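Filed under: Clubs & Teams > Robotics > Meeting Minutes

Robotics Club, September meeting, room 136
Started 3:40, a bit late. Clifford Charbonneau in the chair, Mélanie Lemieux taking notes (sorry for typing).

Last minutes approved, no changes. Carried over: locker key still missing, Clifford to ask the office again.

Money. Balance is $755. The entry fee for the Caron Challenge comes out of that, $57 per team, and we are entering 2 teams. Question from the floor whether shirts come out of the same pot. Yes, unless someone finds a sponsor. Talked about shirt colors too long, moved on. Vote by email.

Teams. Vastach takes the kitchen task in simulation, Clindby takes the line-following build. Anyone who hasn't picked yet, tell Mélanie before next meeting or get put where there's room. New people can sit in on both for now. Clindby needs the long table Thursdays or whatever day we settle on, still open.

Simulation task. Vastach went over where they are with the pick and place. Plan is still one arm, one object, then add a second once the first is reliable. Grasp code is shared in the Zanen folder, please pull before you edit, somebody overwrote the waypoint file and it took most of an afternoon to get back. 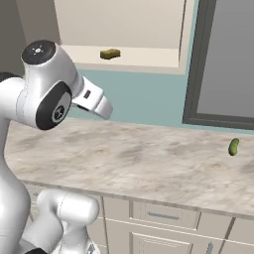 Reach was the main argument. Some want to move the base, others say leave the base alone and fix the approach path first. Clifford's point was that the judges can place the object anywhere on the counter so we shouldn't tune for one spot. With the pickle way over near the right end and the gripper still above the left half, the path has to cover a good stretch of counter, and coming in low the whole way is asking for a collision. Agreed: travel high, come down late. The sponge is up on the shelf ledge, so it needs its own approach, can't just reuse the counter one with a new height. Leave sponge for after the pickle works.

Also on grasping: pickle is curved and lying on its side, so a fixed wrist angle probably won't do. Mélanie will try lining the fingers up across the short way. Someone asked if we can swap it for a block while testing. Fine for testing, but log it seperately so we don't mix up the numbers.

Scoring. Read through the Caron rules again. Drop counts as a fail even if you pick it back up. Time limit unclear, the two pages say different things. Clifford will write to the organizers, no one change the timeout until he hears.

Line-following. Short report. Chassis is together, left motor runs slower than right. Tried swapping the leads, no differnce. Next thing is a new motor from the spares bin, if that's no good we order one. Sensor board mount is being redone, old one too tall. Battery rule reminder: nothing left charging overnight.

Lab computers. Simulator crashes on the two by the window when the render settings are up. Use low settings or use another machine. Mélanie to put a note on the monitors.

To do
- Clifford: email organizers re time limit, key, entry forms
- Mélanie: wrist angle tests, notes on monitors, shirt vote
- Vastach: high travel path, rerun with pickle in different spots
- Clindby: motor, sensor mount
- Everybody: permission slips!! still missing a bunch

Other business. Pizza question put off again. Open house table, need two people to stand at it, sign up on the door.

Closed 4:50. Next meeting same room, bring laptops charged.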